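We use cookies to keep you logged in to the help desk. Accept / Manage

Ticket: Sound loop dropping out on the harbour mural piece
Opened by Gisela Navarrete
Status: Monitoring

Hi again, me with the talking wall! For anyone new to this one, the Margaritis mural has a row of little speakers tucked along the base that play voices from the neighbourhood while people walk past. Since the cold snap it plays for 20 minutes, goes quiet, then comes back whenever it feels like it. Visitors think the silence is part of the work (one fellow told me it was the best bit).

What I tried first: restarted the Pamow player, swapped the memory card, updated the audio files. No change at all.

Mar 1, 2023 — went down with a thermos and a ladder and checked every run of cable. Speakers 1 to 5 fine. Speaker 6 had a crackle if I wiggled the plug, so I cut the end off and put on a new one. It ran right through lunch, I was thrilled, then it dropped out again just as I'd packed the car.

Reply from Évan Leblanc, Bullison support:
Gisela, can you tell me what colour the light on the amp is when it goes quiet? If it's amber, it's the power supply protecting itself. Please also check the volume cap in the settings, it should be no higher than 300 on that model.

Me again. Amber! And the cap was set to 1,485, which I swear I never touched, but I did let the Nason crew in last August to do the lighting, so who knows. I've brought it down to 300 and ordered a spare supply anyway.
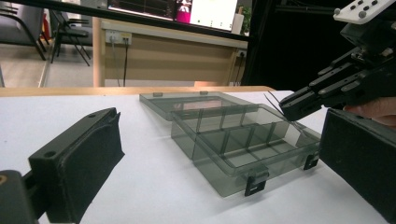 Divided organizer, lid open.

It's played all afternoon without a gap. I'd like to keep the ticket open until the spare supply arrives and I've swapped it in — is that okay, Évan? Also, do I need to reset the cap after a power cut or does it remember?

Évan: It remembers. Leaving this open for you.

Contact the help desk | © Bullison Support | Back to top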